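From: Janelle Malabanan
To: Plovport Community Pantry — distribution list
Date: 24/05/2020
Subject: Re: Checking and packing of wrapped goods

Dear colleagues,

Thank you for the replies received to the February circular on packing. I have been asked by the Plovport office to answer the points raised by Uson, which I quote in full so that those who joined the list recently can follow the matter.

> Dear all,
>
> The packing sheet tells us to "check each packet before it is placed in the parcel". At Uson we have three people on the tables and each of them reads this differently. One looks at the date and nothing else. Another turns every packet over and reads the ingredients. The third presses the seams for leaks.
>
> Could the office please say:
>
> 1. what is to be checked, and in what order;
> 2. whether soft packets may go in the same parcel as tins;
> 3. what we are to do with the wrappers and outer film once a multipack has been split;
> 4. whether a packet with a scuffed or faded print may still be given out.
>
> We would also be glad to know if the 5 kg limit for a parcel includes the carton.
>
> With thanks,
> Ó Ceallaigh
> Uson branch

I shall take these in order.

On the first point, the check consists of the seal, the date and the ingredients panel. The seal comes first. Hold the packet by its top edge, let the contents settle, and run a thumb along the bottom and back seams. If any powder or liquid comes through, the packet is set aside in the grey tray and goes no further. The date is read next. Packets past a "use by" date are withdrawn in every case. Packets past a "best before" date may be given out for up to 30 days afterwards, provided the seal is good and the parcel slip is marked accordingly. The ingredients panel need only be read when the parcel is going to a household with an allergy recorded on its slip. It should then be read in full, including the line in bold type, and the initials of the person who read it should be entered on the slip. We do not ask branches to read every panel for every parcel, and Uson may stop doing so.

On the second point, soft packets and tins may share a parcel. Tins are laid flat at the bottom, jars stand at the corners with card between them, and soft packets go on top. Bread and anything in a thin film are put in last. Several branches have been placing rice and sugar above biscuits, and the Ivska depot reports that most of the breakages returned to it over the spring were of this kind. A bag of rice is to be treated as a tin for the purposes of packing.

On the fourth point, which I take here as it follows from the first, a packet with worn print may be given out so long as the date and the ingredients can both be read. If either cannot be read, it is set aside. Please do not write a date on a packet by hand, even where the carton it came from is still to hand. Where a multipack is marked "not to be sold separately", the inner packets often carry no ingredients list of their own. These should stay together in their outer wrapper and go to a single household.

The third point has given rise to most of the correspondence, and the office accepts that the sheet was unclear. Soft plastic wrappers and film are to be kept apart from card from the moment the multipack is opened. The recycling mark is usually found on the back of the packet or close to a seam, and on many packets it is very small.
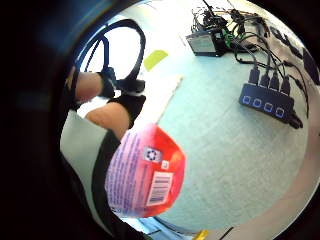

Branches should look for the mark before deciding which sack the wrapping belongs in. Clean film that may be returned to a collection point goes in the clear sack. Film with food on it, and any wrapping whose mark cannot be made out, goes in general waste. Card is flattened and tied. Please do not put full sacks out with the parcels; two were loaded on to the Ivska van by mistake last month and travelled the whole round before they were noticed.

As to the weight of a parcel, the limit of 5 kg includes the carton. Branches without a working scale may borrow the one held at Plovport, on giving a day's notice.

Two further matters may be dealt with here.

The first concerns supplies. The office has ordered 1,000 flat cartons of the smaller size, and these will be shared out according to the number of households on each branch's list. Uson's present figure is 43. If that has changed, I should be grateful for the correct number before the cartons leave Ivska. The larger cartons will not be reordered — they sag when they are stacked — but existing stock may be used up for bread and cereals.

The second concerns the tables. Surfaces are to be wiped down before packing begins and again whenever a packet has leaked. Gloves are provided for those who wish to wear them. They should fit closely enough for a seam to be felt through them, and loose ones may be exchanged at the depot. Scissors and tape are to be kept at the end of the table and not among the food.

A revised packing sheet is attached to the paper copy of this message and replaces the February version. Please take down the old one. Branches which receive this list by electronic mail only may ask for a printed sheet by replying to me directly and giving the number of copies needed.

Any further questions on packing should be sent to the list, so that all branches have the same answer. Questions concerning a particular household should be sent to me alone and should not be copied to the list.

Yours faithfully,

Janelle Malabanan
Distribution Secretary
Plovport Community Pantry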